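Sorting one color of bricks by size – tray or bins first?

Asked by Boglárka Dudás – Sep 2, 2024
2 answers | 202 views | 14 shares

I am sorting a mixed lot of used building bricks, 630 pieces by the seller's count. Color is mostly done. Size within a color is where I lose time. Orange is the current batch, spread in a shallow blue tray on a white table.
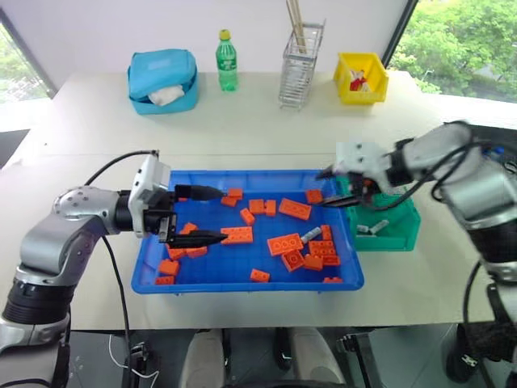
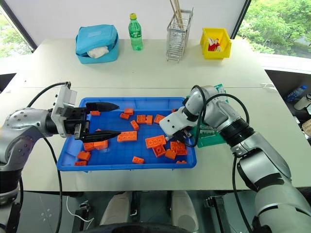 2x3 and 2x4 bricks are easy to mix up when they land on their sides. Plates also end up in with the bricks. Is it better to turn everything studs-up before picking, or pick straight from the pile?

Answer from Bongani Mkhize
98 people found this helpful

Pick straight from the tray. Turning every piece means handling it twice. Order of work:

1. Pull stray colors.
2. Pull plates. They are a third the height of a brick, so they stand out at a low angle.
3. Pull 2x4, then 2x3, then 2x2.
4. What remains is narrow or small. Sort it last.

Only turn a piece if you can't read its length. For the 2x3 and 2x4 problem, keep one known 2x4 next to the tray and hold the doubtful one against it. Keep batches small – once pieces overlap, spread them or take some out. Blue under orange is a good contrast. Use a different tray for the blue pieces.

Answer from Saturnino Quintana
5 people found this helpful

I just use a Dramel drawer unit and throw them in by color. Never sorted by size. Wash them first if they are used.

3 comments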